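Besuchstag Haushaltsrobotik in Kadondale: Was wird vorgeführt?

Nirkosska
Unsere Einrichtung erwägt, mit einer Gruppe von 13 Personen am Besuchstag in Kadondale teilzunehmen. Der Ankündigung ist lediglich zu entnehmen, dass Arbeiten mit einem handgeführten Greifer gezeigt werden. Wir bitten um Auskunft, was Besucher dort erwartet und ob eine Anmeldung erforderlich ist.

Dambrauskienė
Wir haben die Veranstaltung am 2022-07-30 mit einer Delegation besucht.
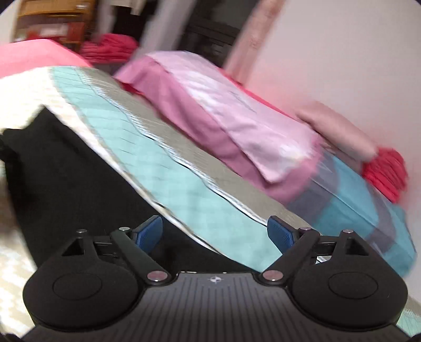 Die Vorführung findet in einem eingerichteten Schlafzimmer statt und befasst sich ausschließlich mit Textilien. Für Fachbesucher ist dies aufschlussreich, da Wäsche für Greifsysteme als anspruchsvoll gilt. Auf dem Bett lag ein gefaltetes Bündel in Rosatönen, daneben ein ebenfalls gefaltetes lachsfarbenes Handtuch; gearbeitet wird mit zwei blauen, strukturierten Fingern, die einander zugeneigt sind. Nach Angaben der Veranstalter umfasst die Sammlung bislang 2.649 Aufzeichnungen, davon 1.282 mit Kleidungsstücken. Gruppen werden geteilt – der Raum bietet nur wenigen Personen zugleich Platz. Eine schriftliche Anmeldung ist erforderlich. 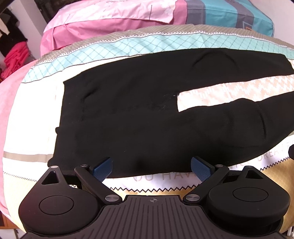 Schwarze Strickhose auf gemustertem Bettbezug, davor die Greiffinger.

Im Anschluss bestand Gelegenheit zu Rückfragen. Der gesamte Rundgang dauerte fast 3 Stunden.

Zokero
Anmeldung läuft über das Formular, Parkplätze sind knapp. Der nächste Termin ist meines Wissens im November. Zur Technik kann ich nichts beitragen.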